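Ticket 490 – Rule check for two-handed adapter handling
Category: handling standards / hand-held grippers
Posted in April by the Estero support desk
2 comments

Reported: reviewers at Sumumside were rejecting episodes with power adapters under the "stable grasp" rule. The rule asks for contact on the broad faces of the object. Adapters held by the edges were marked as failed even when the object did not slip.

Checked: rule text, grip pad wear, jaw calibration. Pads and calibration were within limits. The log lists 118 rejected episodes, all with objects that carry prongs or a plug.

Cause: the rule was written for plain boxes. It does not say where prongs should point or which faces count on a part with rounded corners.

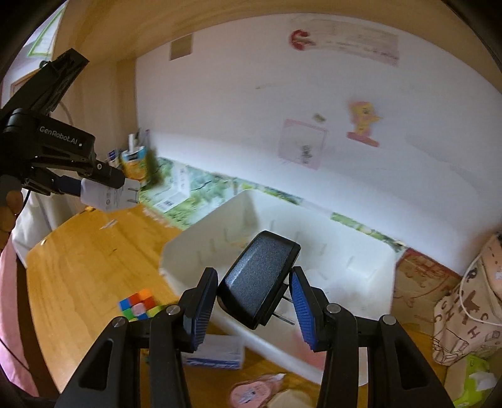 Interim rule, valid until the next revision of the Candino handling guide:

Edge grasps are allowed if both pads touch the housing. No pad may press on a prong. Prongs point away from the opposite gripper during any two-handed step. Keep the cable of either gripper clear of the jaws before closing. Desk items that are not part of the task may stay in place, but the operator must not brush them with the fingers.

Reviewers should reopen the rejected episodes and grade them again under the interim rule. Do not edit the original grade – add a second one with the ticket number.

Open: Ogola still applies the old checklist. Update requested, no reply yet. Ticket stays open at priority 2.

Shares: 2

Related tickets
Pad replacement intervals
Jaw calibration fails after restart
Labeling dropped objects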